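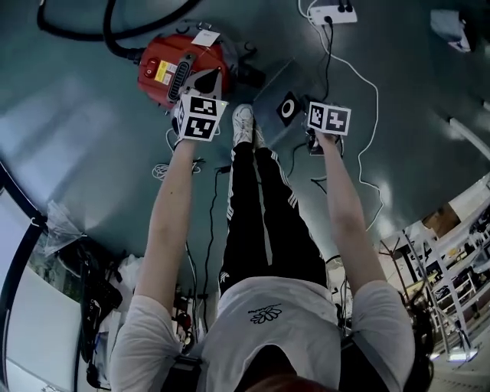 I've wanted to get inside Okivitz ever since their July newsletter, and last week Peter Jurčo finally let me tag along for an afternoon (thank you, Peter!). They're gathering examples of household chores for a learning system they call Radik, and I pictured rows of people at keyboards. Nope! It's people on their feet, doing chores with a gripper in each hand. The job going on when I walked in was the red canister vacuum, hose looping off across that shiny teal floor, and each gripper had a white cube on top covered in blocky black-and-white squares. Those are how they work out where the hands are, Olga Goicoechea told me, so you learn pretty fast to keep them facing up.

They've got 710 good takes of vacuum chores so far and they want a whole lot more. A take runs 60 seconds at most, and if you fumble something you just keep going, because Olga likes having the fumbles too (she tags them separately). I got to try! My shoulders were complaining after 19 takes, and only 2 of mine got tossed, both for going too fast.

Coffee afterward was upstairs with Thitima Suksawat, who does the labeling and had strong opinions about what counts as "picking up" a hose. I'm going back when they start on laundry.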